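Notebook, Wendarton bench
August, started 9:40

Canister lids, continued from the previous page.

Carried over: Colombo canister, cream body, beige lid, stock black ring. Complaint from Cinzia was that the lid lifts on one side first and the ring stays behind in the rim. Wanted to know if that is the ring or the lid.

Ring out, washed in dish soap, dried overnight on the rack. No tears. Slight set on one side, visible against the steel rule, gone after I flexed it by hand. Channel in the lid had flour packed in the corner. Cleaned with a toothpick, then a damp cloth. Did not use alcohol, Triluvura data sheet says keep it off the ring material.

Refit dry: lid goes down unevenly, needs a second push opposite the first. Refit with a wipe of food-grade silicone grease: goes down in one push and comes up evenly if lifted from the middle. Lifted from the edge it still tips. So the tipping is mostly how it is held. The ring staying behind was the flour.

Grease note. Use less than you think. First attempt squeezed out onto the body and I had to wipe the whole rim down and start over. A smear on a fingertip, once round, then wipe the finger on a towel and go round again with whatever is left.

Moisture check. 80 g of dry salt in a paper cup inside the canister, lid on, left beside the sink with the kettle going now and then. Same fill in the Stestmont jar as reference. Left both 7 days. Colombo gained 2 g, Stestmont gained less than the scale can show. Kitchen scale reads whole grams only, so treat this as a coarse result. Borrow the balance from upstairs before repeating.

The 2 g was with the ring dry. Greased run not done yet.

P. Valentini asked why salt and not sugar. Salt was in the cupboard. He is right that sugar would clump and be easier to judge by eye, but then we argue about what counts as a clump. Staying with salt.

Other points:
- Lid left tilted on the rim looks closed from across the room. Check from the side.
- Ring sits proud of the rim when not fully seated. If the black band looks wide, press again.
- Do not stack anything on the lid while the ring is still drying.
- Label strip near the bottom comes off in hot water on the older ones. Wash the body by hand and keep the foot out of the sink.
- Flour scoop moved to the drawer. It was being kept inside and holding the lid up.

Cinzia to order a spare ring in the same size. I wrote the inside diameter on the masking tape on the shelf, measure again before ordering, the calipers had a flat battery and I used the rule.

Stopped 11:15.

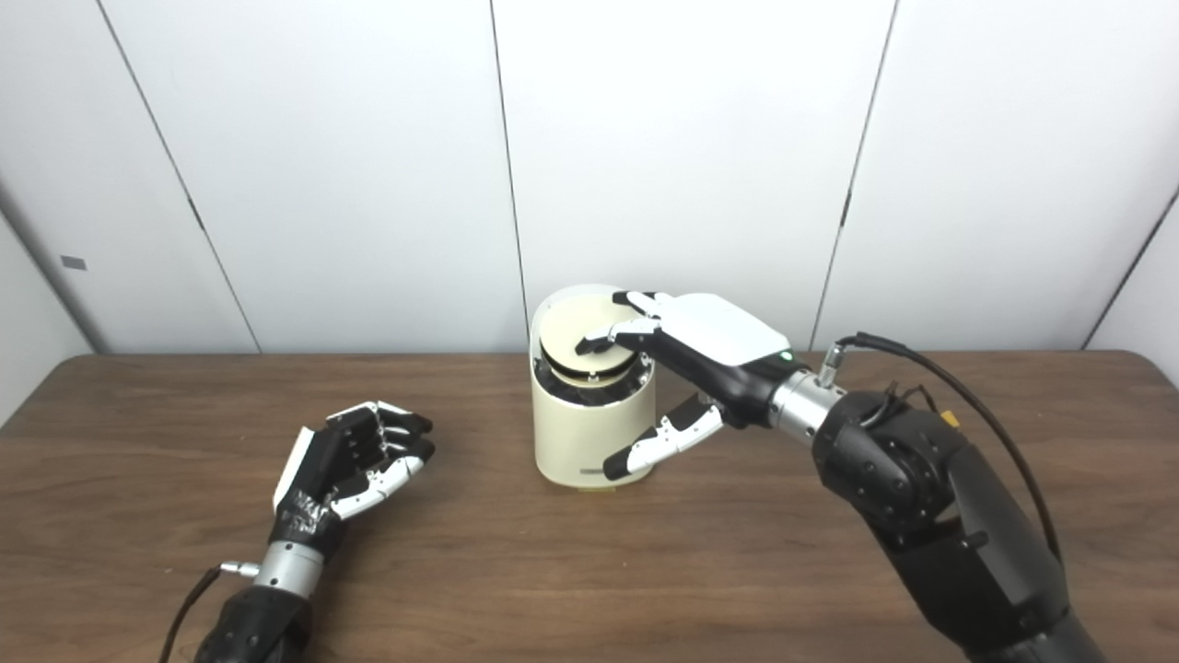 KITCHEN STORAGE / LIDS AND SEALS

Cream canister on the wood table, lid at an angle and the black ring showing under it. Compare the ridged edge with the sketch on the previous page, I had drawn it smooth. Sketch to be corrected.

Open: greased run with the better balance. Same fill, same spot by the sink.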